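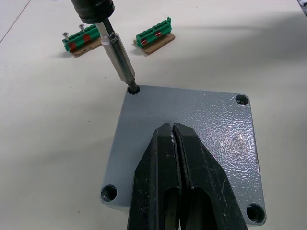
Moving to Plindell for work, worth it or stay put in Belmonte?

Posted 21 Jan 2023 by Alfredo Lagman

Ok so quick version because I'm on break. Got an offer from Vorkance out in Plindell. Pay is a bit better, hours are days only, no more swing shift. Right now I rent in Belmonte for 839 a month, one bedroom, heat included. Same size place in Plindell is listed at 1013 and no heat. Commute from here would be an hour each way, more in snow.

Wife says move. Her mom says don't. Lease is up in June either way. Anybody here done the Plindell thing? Schools matter, bars don't.

Re: Moving to Plindell
oatmealdave

Did it. Loved it the first year. Rent went up 600 over the whole of the second year, so 50 a month, and that was a GOOD landlord. Ask about water too, it's billed separate and it's not small.

Schools fine. Elementary is great, the middle school is so-so.

Re: Moving to Plindell
kitchen_window

Disagree on the middle school, both of mine went and no complaints. Good band teacher. Bus is late a lot.

Drive it first though. For real. Leave your place at 6 am on a bad weather day and see how you feel when you get there, then do it home in the dark. People look at the map and think an hour is an hour.

Re: Moving to Plindell
Alfredo Lagman

Drove it this morning. Hour and twenty with a truck in the ditch by the bridge. So that's a point for moving I guess.

Day shift is the big thing for me. I haven't eaten dinner with my kids on a weeknight in forever.

Re: Moving to Plindell
tbone_ret

Day shift. Then someone quits and guess who's on swings again. Get it in writing. I was at Guneteck a long time and "days only" lasted till the first busy season. Not saying Vorkance is the same, I never worked there. Just get it on paper before you give notice. 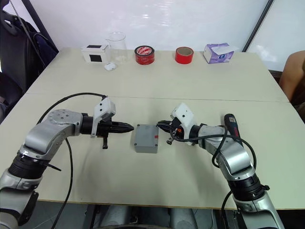 Re: Moving to Plindell
oatmealdave

tbone you say that in every thread lol

Re: Moving to Plindell
tbone_ret

And I'm right in every thread

Re: Moving to Plindell
kitchen_window

He kind of is. Also ask if they'll help with moving. My husband's place gave us 700 once we asked and they never would of offered. Covered the truck and most of the deposit on the electric.

Re: Moving to Plindell
Alfredo Lagman

Didn't think to ask. Emailing them tonight, that and the shift thing in writing.

What do people pay for heat out there in a one bedroom? Gas or electric?

Re: Moving to Plindell
marlo77

Electric in the older buildings near the depot, avoid those. Gas on the hill. I'd take a worse kitchen on the hill any day. Look at the windows when you tour, put your hand by the frame.

And I'd stay in Belmonte personaly. Grandma is there, free babysitting is worth more than the raise. Sorry to your wife.

Re: Moving to Plindell
Alfredo Lagman

Grandma says thank you. Touring two places on the hill next week, will post after

Recent topics
Landlord wants to keep deposit over nail holes
Best used tires near Belmonte
Swing shift and sleep, what works for you?
Plindell bus schedule changed again
Splitting the electric bill with a roommate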